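Ticket 3057: left gripper stops short of commanded opening on table-clearing task
Status: monitoring. Owner: Edin Dimitrov. Cell: Trellia
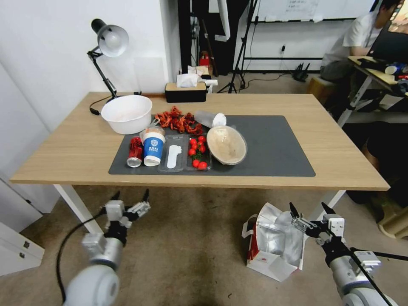 The fault shows up as a position error on the left gripper at the start of a pick. Commanded opening is 90 percent, reported opening stalls at 74, and the Girkon controller drops the arm to hold after 925 ms. The right gripper runs the same task file without errors.

Steps so far

1. Power cycled the left arm only. Fault returned on the third pick.
2. Swapped the gripper cables left to right. Fault stayed on the left, so the cable is ruled out.
3. Re-ran homing with the fingers clear of the mat. Homing passed. Fault returned on the next full run.
4. Checked finger travel by hand with the drive off. Slight drag near the open end – not felt on the right gripper.
5. Loaded the previous Maltotlow config. No change.

Log excerpt
L_GRIP pos_err > limit
L_GRIP state: HOLD
R_GRIP state: READY

Item type doesn't seem to matter. It has faulted going for the can, the paper bowl and the tray of tomatoes.

Safety note: hold does not remove torque. The left arm stays stiff and can move when the fault is cleared from the console. Press the stop before reaching in to free an item, and do not clear the fault remotely while anyone is at the table.

Update, 14:20
Opened the left housing. Grease on the slide was dry at the open end. Cleaned and regreased, re-homed, ran the task file twice with no fault. Georgiev support has the logs and wants the motor current trace from a longer run before they agree to close. Trace still to be recorded.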